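Readers wanted for a new play about a drowned village

Remitz is a small theatre company with a large backlog of Czech drama in English translation, and we need people to read it out loud. Our next script is Lulura by Hedvika Kratochvíl, a comedy in two acts about a village that has been told it will become a reservoir. It was a success in Prague. It was a success in Brno. In English it currently runs to 200 pages and has one joke that works.

We are looking for readers for a week of workshops in July. You will sit at a table with Iveta Šimek, our translator, and tell her when a line sounds like something no living person would say. She takes this well before lunch.

No acting training is needed. A clear voice helps, as does patience — Act 2 contains a speech on drainage that the author refuses to cut. 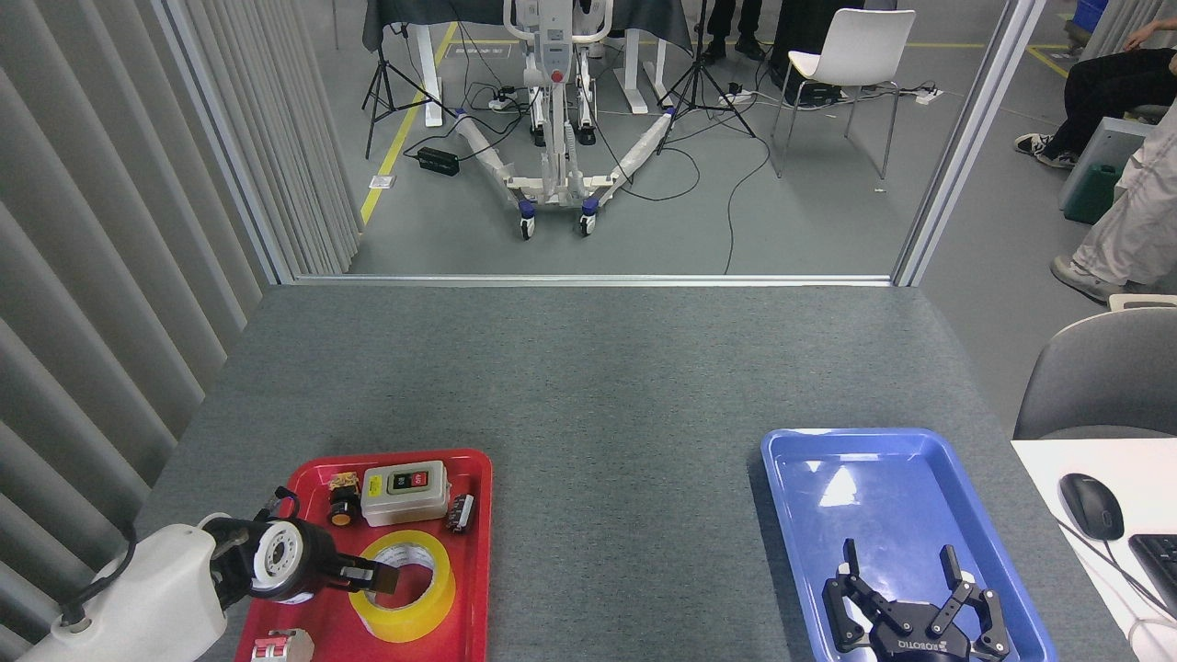
Sessions start at 10 am and finish when Iveta says so. We pay a flat fee of £200 for the week, plus travel within the city. Tea is free. Biscuits depend on the box office.

To apply, send us a few lines about the last play you walked out of, and why. Please don't attach a headshot. Parts will be shared out on the first morning, and everyone gets a turn as the mayor.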